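Round-robin card swap

A round-robin card swap is an arrangement among paper crafters in which each member makes a batch of identical handmade cards, posts the lot to an organiser, and some weeks later receives a parcel containing one card from everybody else. It is also known as a card swap, a card exchange or, among spouses, the envelope business.

Origins

Swaps grew out of stamping clubs, whose members had more ink than relatives with birthdays. The Skenmont swap is among the better documented, largely because its founder, Moushumi Begum, kept every piece of correspondence, including the complaints. It began with 20 members and a theme of autumn leaves, which in the founder's hemisphere fell in April and confused several people overseas.
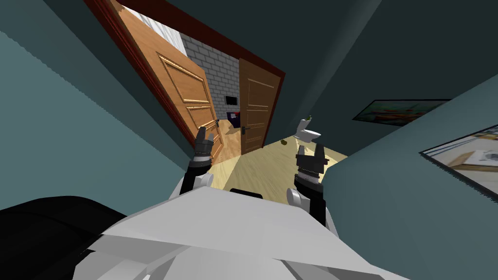
Rules

Most swaps set a card size, a theme and a deadline. The first two are generally honoured. Under the Skenmont rules, cards must be handmade, unsigned on the inside and supplied with an envelope of matching colour. "Matching" was left undefined until a dispute over teal, after which a swatch was circulated.

Glitter is the most heavily regulated material. Loose glitter was banned outright in June 2016, though glitter glue is tolerated if it has dried for 72 hours. Members are trusted on this point, with mixed results.

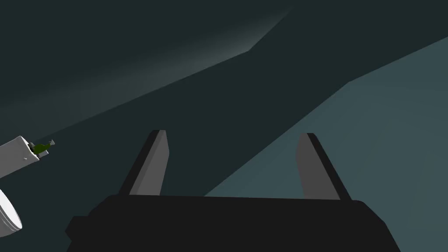 The Wodell method

Larger groups often follow the Wodell method, in which members are sorted into pods and swap only within their own pod. It saves a great deal of postage. Critics, among them the card maker Golnar Ansari, say it also means seeing the same person's embossed hydrangeas four times a year. A variation by Kidus Tilahun shuffles the pods each round and is considered fairer – and much harder to explain to newcomers.

The largest Skenmont round closed in July 2020 with over 60 members taking part and 1,796 cards sorted on a dining table. The organiser's family ate elsewhere.

Etiquette

Late cards are accepted with a note of apology, itself usually stamped. It is poor form to send on a card received in an earlier swap, and worse form to send it to the person who made it.

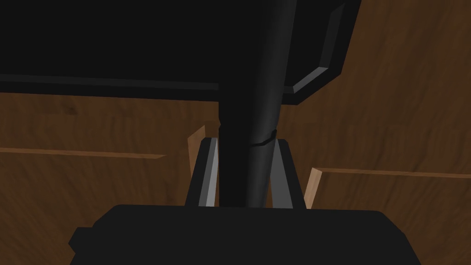 Two gripper fingers angled slightly inward, above a black housing.

See also

Artist trading cards
Postal scrapbooking
Rubber stamping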